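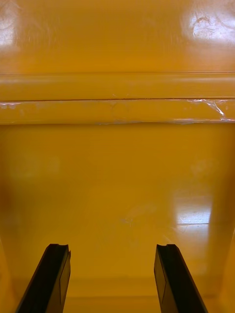 Inside a yellow-orange bin, Rulter open day, 24 August 2024

I paid $61 to spend a Saturday at the Rulter food photography studio in Furden, and I went in doubtful. The flyer promised "the secrets behind menu photos that sell." I shoot for a couple of small restaurants, mostly soups, stews and other brown things in bowls, and I have heard that promise before.

Doors opened at ten. The first talk started at half past, and most of it was about how the studio got its name. Then came the tour: the prep kitchen, the prop shelves, a window room facing north and a shooting room with no windows at all. The prop shelves were my favorite part. They had chipped enamel, odd spoons and a lot of linen, all with handwritten price tags. I noticed that everything on them was also for sale.
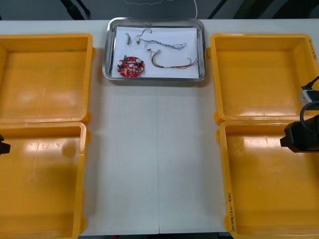

White tabletop with yellow-orange bins and a steel tray

The lighting demo was run by Trinidad Collado, a stylist who has worked with the studio since May. She was the best speaker of the day, and she seemed a little tired of the script she had been given. The plan was to photograph the same lentil soup twice, once by the window and once under the Brutero, a lamp that costs $600 and was mentioned in every talk I sat through. We were asked to vote on which picture looked better.

I voted for the window. So did the couple next to me, who run a bakery. The lamp won on a show of hands, but the window shot had been taken with the bowl turned so its dull side faced us, and the soup had sat long enough to form a skin. When I asked about this, Collado said they could do it again with fresh soup if there was time. There wasn't.

What she said off script was more useful. Undercook green vegetables if they are going on camera. Keep back a few whole beans or herbs and put them on top at the last minute. Wipe the rim of the bowl, then wipe it again. Move your stand-in plate until the light is right, and only then bring out the real food. I knew some of that already, but I wrote it all down.

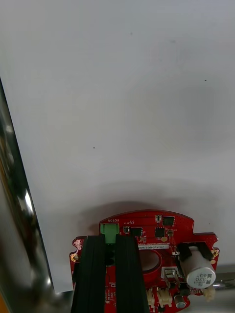
Lunch and the afternoon

Lunch was included, and it was fine. The bread was good. The salad had clearly been made to be photographed, with big stiff leaves that nobody could fit on a fork.

The afternoon was split between two workshops, and you could only book one. I took "Backdrops on a Budget," led by a man from Jääskeläinen, who make painted boards. The budget turned out to be larger than mine. He did show us how to seal a board so tomato sauce doesn't stain it, and he let us try three of his boards under the same pale bowl. The dark green one was lovely. I would still rather paint my own, and when I said so he told me the corners would warp.
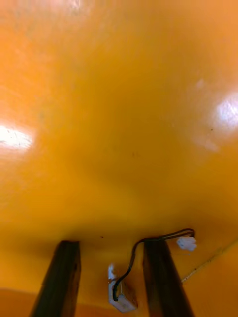 By then people were starting to drift toward the coffee, and the last session, a question hour, was cut to twenty minutes. Someone asked whether any of this matters if customers are taking pictures on their phones anyway. The answer came back to the lamp.

Would I go again? For half the price, and if Collado had the whole morning, maybe. Bring a notebook, book the workshop early and eat something before you get there. Parking behind the building is free, though the sign says otherwise and I lost ten minutes looking for a meter.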